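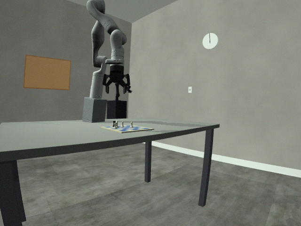
A small chessboard on a large table.

Club chess in Walldale runs on a fixed clock: 90 minutes a side, no increment. Games entered since November total 539.
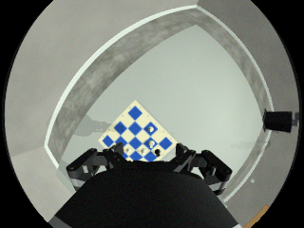
Noura Saab wants an increment added, arguing that most losses on time come from drawn rook endings. The Leren club already plays that way.

Digital clocks handle either setting. The older mechanical ones do not, and replacing the set would cost $800.

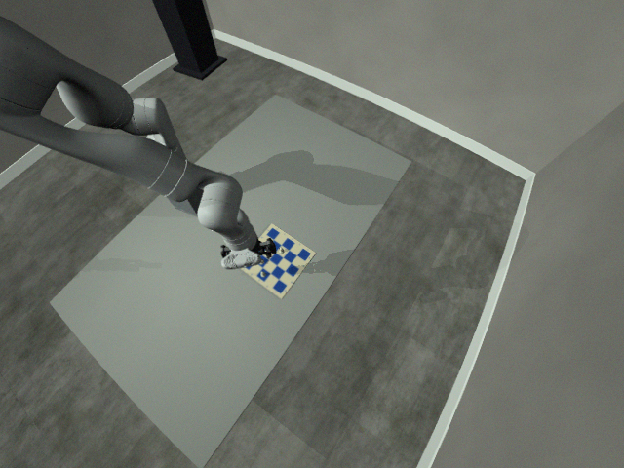
A used set is listed at $400, with the colour of the casings unspecified.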